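**October, Dornby laundry floor, afternoon**

Target for the folding set is 1000 folds. We are at roughly 200. The grippers are the same pair as before. Folds done on soft surfaces are slower than on the bench, and people regrip more. I'd keep both kinds in the set and tag them separately.

Talked with the morning crew about the Skukell folder on line 4. It handles sheets and flat towels well enough. Printed cottons and anything with a slippery finish still come back to the hand table, so hand folding now means the awkward pieces all shift. Two people said their wrists are better and their days are duller. One said she misses the sheets because you could talk while doing them. 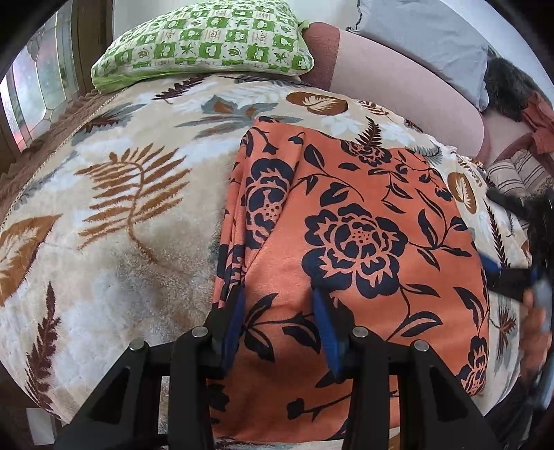

Pay grades haven't moved. The operators clear jams, reset the stacker and log faults, and none of that is in the job sheet. Raised it with Herath when they came for the service visit, but their answer was about training hours, not grades. Needs to go to the site office instead.

Jam log for the Skukell: 11 entries since the belt change, mostly at the second crossfold. The operators' notes are better than the machine's own codes. Ask if we can get a free text field on the Vovby tablet.

To do:

- split fold times by surface
- check pad wear on both grippers
- copy jam notes before the clipboard gets wiped down again
- ask evening crew the same questions, they rotate differently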